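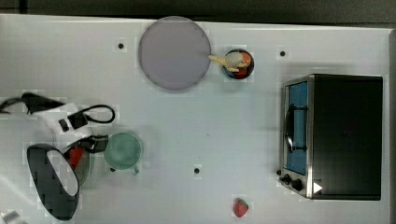
Re: Shared kitchen rules, second reading

To all members of the Ashworth House residents' list,

Thank you to those who replied to the draft kitchen rules. The house office has read every message, and the main points are answered below. I have kept one of the earlier messages in full, as it raises the questions most of you asked.

On Sunday, April 17, 2022, Cellia wrote:

> Dear office,
> I have read the draft and support most of it. I have two concerns.
> First, rule 4 says that all personal items must be removed from the
> counters "promptly." Some of us cook late and wash up in the
> morning. Could the rule give a time?
> Second, the draft says nothing about the small ovens. The one on
> our floor is used by everyone and cleaned by very few. I would
> like to see this written down before the rules take effect in May.
> With thanks,
> Cellia
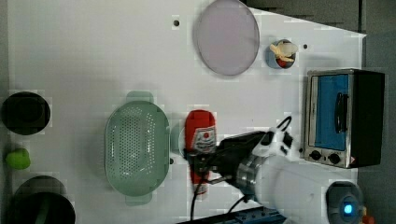 The office agrees that "promptly" is too loose a word for a rule. Rule 4 will now say that personal items must be off the counters by 10 in the morning on the day after use. This applies to anything that takes up working space, whether it is a large round plate, a small cup or a bag of groceries. Items left after that time will be placed in the bin by the door, where the owner may collect them. Nothing will be thrown away in the first week.

Small ovens will be covered by a new rule 9. Each person who uses an oven is asked to empty the crumb tray and wipe the door once it has cooled. The power should be switched off at the wall overnight. Residents who find an oven in poor condition should write to the office, giving the floor and the day - please do not leave notes on the appliance itself.

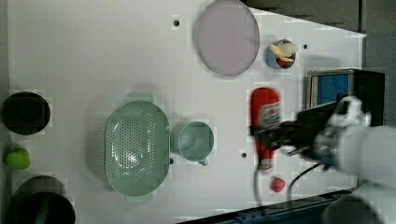
Several members also asked about shared food. The draft allowed oil, salt and sauces to be held in common, paid for from the floor fund. We will keep that arrangement, with one change. Any shared item must carry the date on which it was opened. Food without a date will be treated as personal and falls under rule 4.

A request was made for a second refrigerator on the Wukorley side of the building. The office has looked into this and cannot approve it at present. The wiring in that kitchen is old, and the electrical work would have to come first. The matter will be reviewed when next year's repair budget is set.

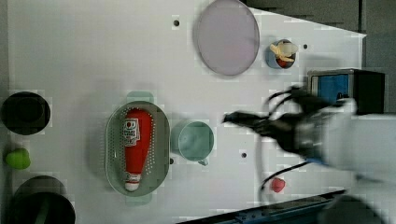 Storage lockers remain available in the basement. There are 42 in all, and a short waiting list is kept at the front desk. Residents moving out at the end of May are asked to empty their lockers and return the key in person. A key left in a mailbox is not considered returned.

The revised text will be sent to this list and posted on each floor. Further comments may be sent by reply, or left at the desk in writing with your name and room number. Comments on the laundry schedule should go to the separate thread.

Sincerely,

Tia Hollis
House Office, Ashworth House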